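3.2 Surface staining on kitchen worktops 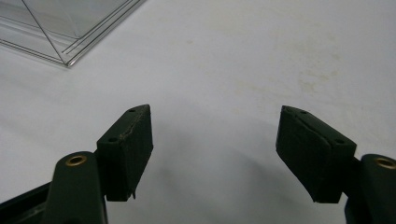

We surveyed 61 rented flats in Hovthorpe and asked tenants how often they wiped down their worktops. Pale surfaces were reported as harder to keep clean than dark ones, mostly on account of tea and cooking oil.

Figure 2. A white work surface with faint beige and yellowish stains.

Tenants who wiped daily still reported marks. Feng and Sosa found the same in an earlier survey of 265 homes.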